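Forum Vie pratique — Arts de la table et cuisine collective
Sujet : Assiettes à liseré coloré, choix du plan de dressage

Steltgate_intendance
Messages : 1 637
Mesdames, Messieurs, notre établissement procède au renouvellement de sa vaisselle de service. Le modèle envisagé est une assiette ronde blanche, bordée d'un mince filet jaune-vert. Nous souhaiterions recueillir l'avis des membres quant à la couleur du plan sur lequel elle serait dressée. Notre préférence va au gris foncé, sur lequel le contour se lit nettement.
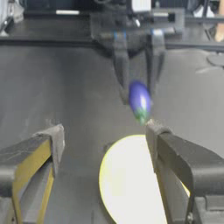 Le service concerné compte 27 couverts. Les nappes claires employées jusqu'en mai seraient retirées, leur entretien étant jugé trop lourd.

Brultus
Messages : 2 000
Je me permets d'exprimer une réserve. Un plan sombre met le blanc en valeur, mais il révèle aussi la moindre miette et toute trace de doigt. Pour un usage quotidien, un gris moyen me paraît préférable.

Drultstead
L'objection de Brultus ne me convainc pas. Nous dressons sur gris foncé depuis 6 ans — un chiffon microfibre passé avant chaque service suffit. Il convient en revanche de vérifier la tenue du liseré au lave-vaisselle.

Brultus
Je maintiens ma position, tout en admettant que la question du liseré est prioritaire.

Steltgate_intendance
Je vous remercie de ces contributions. Le fournisseur, la maison Pavlović, sera interrogé par écrit sur la résistance du décor, et sa réponse sera reproduite dans ce fil.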